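Kiwi recall widens, Kivley says check your fruit bowl

Kivley Produce has added 44 more stores to its kiwi recall, bringing the total to 387. The first notice covered loose fruit only. Now it's the bagged ones too, all sizes.

Reason given is possible listeria at the Trurnolau packing house. No illnesses reported so far. Packing line has been shut down and is being cleaned, no word on when it opens again.

"Throw them out or bring them back, we'll refund either way," said Nidia Marulanda, spokeswoman for Kivley. No receipt needed. Peeling or washing the fruit is not enough, she said.

Lot 332 is the one to look for, printed on the bag under the bar code. Loose fruit has no lot number so if you dont remember where you bought it, toss it. Same goes for any you froze. Wipe down the fridge drawer and any cutting boards after.

Phones at the Petridis store were busy all morning. Manager Arnulfo Salazar said most callers wanted to know about other fruit. Only kiwis are are affected, he said.

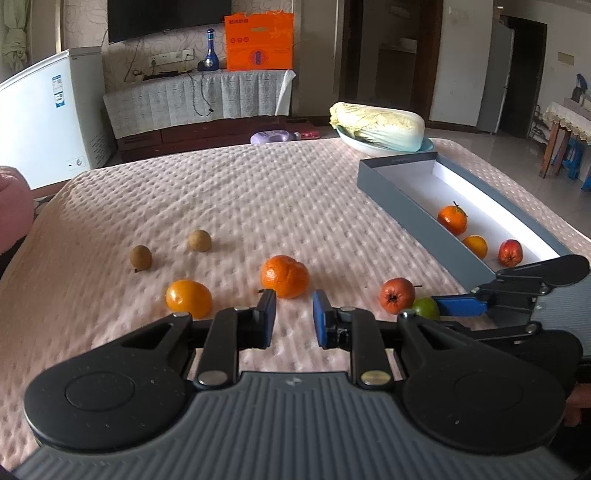
PETRIDIS, Wednesday, December 9, 2020 - Refund desk hours extended to 11 p.m. at all Kivley stores through the weekend. Replacement kiwis from another packer expected early next week, price not set yet.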